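Open afternoon at the Drullitley workshop

I'd been meaning to go to one of the Drullitley open afternoons for ages, and in August I finally made the drive over to Jotemwood. I'm so glad I did! They let us in at two, in groups of 24, and ours spent nearly the whole visit at one cell, the two-armed one they call Dilik.

It's a tabletop setup, with both arms bolted to a black metal frame, and I could happily have stood beside it until closing. Our guide took us through the morning routine (wipe down the wood, check every bolt on the rails, then bring the arms to their start position one at a time) and showed us the logbook, which had reached run 2384 and was full of very small handwriting. The practice job is sorting things you'd find in a bathroom cabinet or a kitchen drawer, with the basket kept at the back of the table and a cloth for folding work.

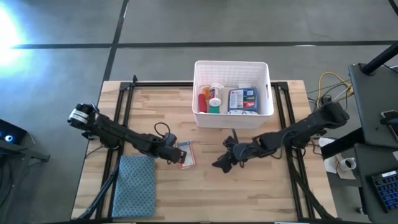

Rweyemamu wanted to know how often the cables have to be replaced, and was told that the ones near the wrists go first - they bend with every move, so they get looked over at each shift and swapped at the first sign of a crack in the jacket.

That led to a long and lovely detour about spare parts. Finger pads live in a drawer marked 254, and I got to hold a worn one, smooth as a river pebble. After a pad change they run the grip check again from the beginning, even if only one side was touched.

Parking is behind the building, and the coffee is free. Bring a sweater, the workshop floor is chilly even in summer.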